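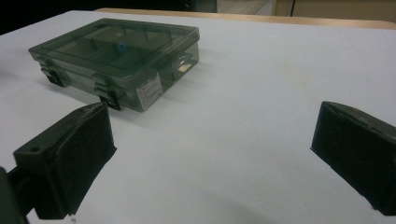 Research Technician, Natural Products Screening

Rotov is hiring a research technician for its screening lab in Sarnport. The position is full time for 2 years, with a possible extension depending on grant renewal.

The lab tests extracts from marine sponges and soil fungi for activity against drug-resistant bacteria. Our library holds 3,000 extracts, and 71 of them have been moved forward for fractionation. The technician will work mainly on those, with some time set aside for adding new material from the Chala collection.

Duties

Prepare and plate extracts for antibacterial assays
Run HPLC fractionation and keep the instrument log up to date
Maintain bacterial and fungal cultures
Enter results in the sample database and check them against the plate maps
Order consumables and look after one shared bench
Make occasional trips to the Edulton site to collect samples

What you need

A bachelor's degree or college diploma in chemistry, biochemistry, microbiology or a related field
At least one year of lab work, which can include co-op terms
Experience with sterile technique
A valid driver's licence

Experience with LC-MS or with handling marine samples would be useful. Training on the liquid handler is provided.

Conditions

Hours are 8:30 a.m. to 4:30 p.m. with an unpaid half-hour lunch. Assay weeks sometimes call for an early start, and this time is taken back later in the month. Relocation costs are covered up to $3,000 with receipts. Parking is free behind the building.

How to apply

Send a cover letter, a resumé and contact details for two referees to the Rotov hiring office as a single PDF. Put "Screening technician" in the subject line. Interviews will be held in April, in person or by video. Applicants must already be entitled to work in Canada.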